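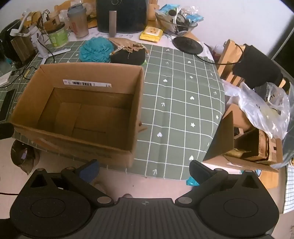
Open box, hearts on the tablecloth.

Kit corner: the Bavetus split-flap clock

Quick one this issue, deadline is tonight. Wonden has finally put the Bavetus back on sale. If you missed it in February, it's the split-flap clock you put together yourself, the kind that sounds like an old train station every time the minute rolls over. Only 600 in this run. Dehghan in Grekwood has them on the shelf too if you don't want to wait on shipping.

What's new. Stepper motors instead of the old geared ones, so quieter between flips. The flips themselves are just as loud, thank goodness. Board comes with the tiny parts already soldered. You still do the headers, the power jack and the motor leads. Basic iron is fine. If you've built any blinky badge kit you can do this.

What's not new: the flaps. You still snap every last one of them off a plastic sheet and clean up the nubs by hand. Took me 2 evenings, TV on. Do not skip the nubs. A flap with a nub hangs on its neighbor and your clock says 7 until lunchtime. Ask me how I know. Emery board works better then the little sandpaper square they give you.

Order matters on the drums. Instructions say load the hours first, I'd do minutes first while your patience is good. Clip the drum in, turn it by hand one full time around, listen. Any double click, pull it and look for two flaps stuck together.

Firmware is the weak spot. Setting the time zone means holding both buttons and counting flips, and daylight saving is a manual job. Wonden says an update is coming, no date. The code is open, though, so somebody on the list will proably beat them to it.

Power: 5 volt, barrel plug, no adapter included. Grr. Check your junk drawer.

Worth it? For me yes. Lovely thing on a shelf, does exactly one job, and you get to say you made it. Not for a bedroom. Really not for a bedroom.

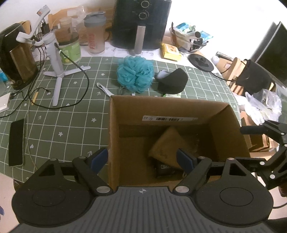

Masaru Hirano wrote in after the first run to say the noise can be tamed some: a strip of felt, 20 mm wide, along the inside of the back panel, and a rubber foot under each corner. He also swapped the steel standoffs for nylon and says that did more than the felt. "Still clacks," he adds, "but the dog stays in the room now." Haven't tried the standoffs myself. Will do when I next have the back off.

Couple of leftovers. Spare flap sheets are sold separately, get one, you'll snap a flap. Yes the 24 hour mode works, it's jumper J4, page with the board drawing, the text never mentions it. And if anyone has a finished one in something other than black, send me a note, I want to know what paint sticks to that plastic.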